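Hanging Up the Spatulas: A Student Project Report
Rodari shared workshop, 21 September 2019
Written up by Chalerm Phromma

When I signed up for bench time at Rodari last April, I had a grand idea about a machine that would tidy my whole kitchen. My advisor at Keskinen (very kindly!) talked me down to one small chore, which was hanging cooking tools on a stand. It sounded like an afternoon's work, and I have been at it ever since.
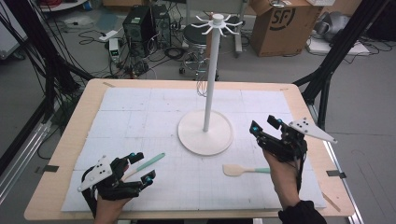 Reading time: 2 minutes

The target is a white mug tree with curved hooks around the top, and the tools are spatulas with green handles. I liked the mug tree because it's tall and a bit fussy, and because a hook asks for a careful wrist. The board has a faint grid, which gives me a way to write down starting spots in my notebook, and I tape it down so those spots mean the same thing from one session to the next.

Before trying anything automatic, I wanted to know how a person does the job. So the first half of the project was all demonstrations, with a person's hands doing the moving. I wrote the logging program myself, and the first version saved every file under the same name, so please learn from me and check that early.

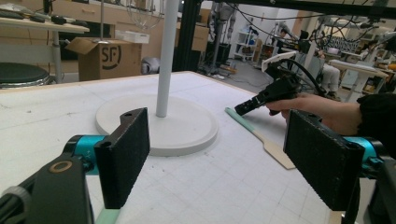 The stand and a spatula on the gridded table, with the grippers in view.

The hand-held grippers took most of my build time. The fingers pinch together on a linkage, and I must have put the thing together and pulled it apart more often than I care to remember. The Grornthorpe plans I started from were drawn for a bigger hand than mine, so I shortened the grip and then had to move nearly everything else to suit. Getting the two fingertips to meet squarely was the slow part, and I'm still rather proud of it.
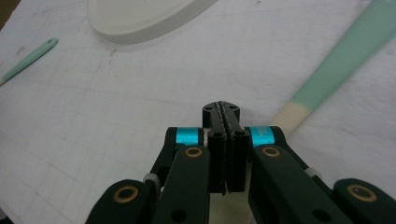

After that came practice, and plenty of it. I kept 443 demonstrations out of 600 and set aside the ones where a tool was dropped or the log stopped early. Thin handles were harder than I expected, especially when one lay at a steep angle to the stand. Coming in low and slow helped a lot.
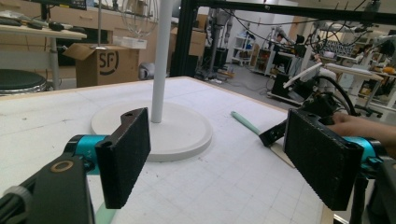

Textured finger pads on either side of a white pole.

What I'd still like to do is train on the full set and try handles of other shapes. Rekemard has offered me a bench for the winter, and I've got 17 items on my fix list, starting with the cable that keeps catching on my sleeve.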